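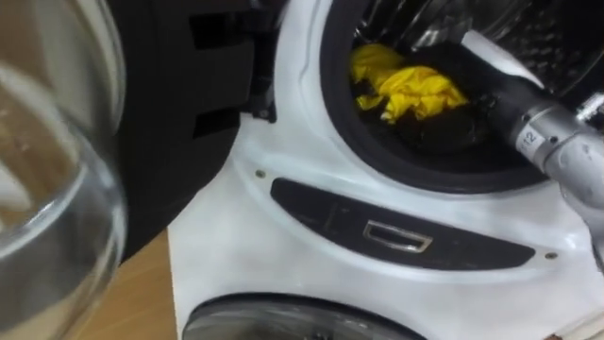

1. 事業の概要と報告対象期間
報告書提出日:17/08/2022
事業名:住まいの洗濯環境改善事業(ドソリコ生活支援助成 第二期)
実施団体:クルナテロ(Curnatero)
助成元:Dosolico

本報告は、助成を受けて進めている集合住宅フローンステッド(Flornstead)での共用洗濯室の整備と、入居者向け洗濯相談の進捗をまとめたものである。前回報告以降、6月に給排水の改修が終わり、洗濯室の試験利用を始めた。単身者と高齢の入居者が多く、室内に洗濯機置き場のない住戸が残っているため、共用部で洗濯を済ませられるようにすることが当初からの目的である。

2. 利用状況
試験利用の登録は27世帯となった。開始以降の利用回数は合計309回で、当初の見込みをやや上回っている。利用は朝に集中し、夕方以降は比較的空いている。朝の混雑については登録者から意見が出ており、予約表を紙で掲示する方式に変えた。予約表は一枠を二時間とし、乾燥まで続けて行う場合は二枠を取ってもらう。枠の取り違えが数件あったため、記入欄に住戸番号だけを書く形に改めた。

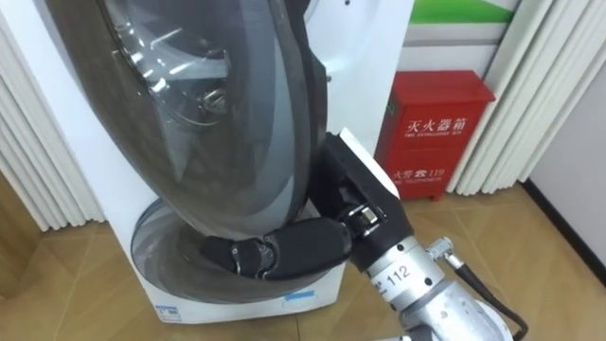
料金は一回200円のまま据え置いている。乾燥を含めた料金を別に設ける案も検討したが、計算が複雑になるとの声が多く、見送った。集金箱の開閉は当団体の職員二名で行い、記録は月ごとに締めている。6月分の集計では、利用記録と入金額に差はなかった。

3. 水道光熱費
水道の使用量は、改修前に使っていた旧型機の時期と比べて減っている。ただし利用者数も時期も異なるため、単純な比較はできない。次回報告では一回あたりの使用量で示す予定である。電気については洗濯室専用の子メーターの取り付けが遅れ、共用廊下の照明と合算された数値しか得られていない。子メーターは手配済みで、取り付け後の検針から分けて記録する。

排水管の勾配については、改修業者のLennoxから、年に一度の点検が望ましいとの助言を受けた。点検費用は今期の予算に含まれておらず、来期の申請に加えたい。床の防水は予定どおり施工され、漏水の報告はない。

4. 洗濯相談と手引きの作成
洗濯相談は月二回、集会室で行っている。相談内容で多いのは、色移り、生乾きの臭い、洗剤の量の三点である。

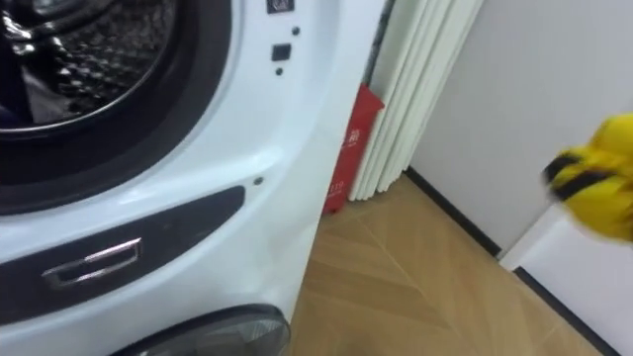 相談で得た内容をもとに、手引きの原稿を作成した。文字を大きくし、漢字にはふりがなを付け、折りたたんで冷蔵庫に貼れる大きさにしている。色移りの項では、濃紺の衣類と薄い灰色の布が同じドラムに入っているような場合を取り上げ、新しい濃色の衣類は最初の数回だけ分けて洗うよう勧めた。ネットの使い方や、洗濯表示の読み方の項も設けた。印刷部数は700部を予定しており、フローンステッドの全戸のほか、近隣の自治会と地域包括支援センターに置いてもらう。外国語版は英語とベトナム語を準備中で、訳文の確認に時間がかかっている。

臭いの相談では、洗い終えた衣類を機内に長く置いている例が目立った。手引きには、終了後は早めに取り出すこと、使用後は扉を少し開けておくこと、ゴムパッキンの水気を拭くことを載せた。洗剤の量については、計量の目安を書いた紙を洗濯室にも掲示した。掲示後、泡が残るという連絡は減っている。

5. 予算の執行状況
改修工事費と備品費は執行を終えた。備品費では棚の購入を一台取りやめたため残額が生じている。この残額は、印刷費の不足分に充てることを希望し、費目間流用の申請書を別途提出する。人件費と相談会の会場費は計画どおりである。通信費は少額の超過が見込まれるが、当団体の自己資金で負担する。
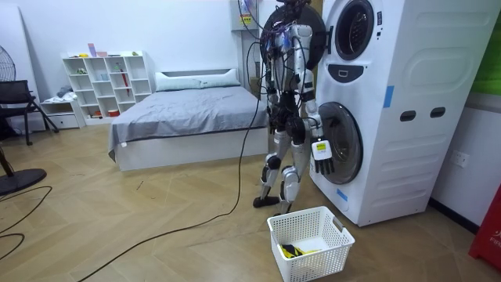
領収書の写しは費目ごとに整理し、別添の一覧に番号を付けた。工事費については契約書と完了確認書も添えている。6月に支払った部材費の一部は請求書の日付が前月となっており、計上月を注記した。

6. 課題と今後の予定
朝の混雑は予約表の導入後も残っている。利用開始時刻を一時間早める案について、洗濯室に隣接する住戸へ音の聞き取りを行ったところ、早朝の脱水音を気にする回答があった。時刻の変更は見合わせ、夕方の枠を案内する掲示を増やす。

足腰に不安のある入居者からは、洗濯物を運ぶ距離が負担だとの意見が出ている。貸し出し用の手押し車を二台置いたが、エレベーターのない棟では使えない。この棟については、職員が運搬を手伝う日を設けられるか、勤務表を見直しているところである。

次の期間には、手引きの印刷と配布、子メーターの取り付け、登録世帯への聞き取りを行う。聞き取りの質問票は案の段階で貴財団に送付するので、追加を希望する項目があれば知らせていただきたい。

別添:利用記録集計表、領収書一覧、手引き原稿、費目間流用申請書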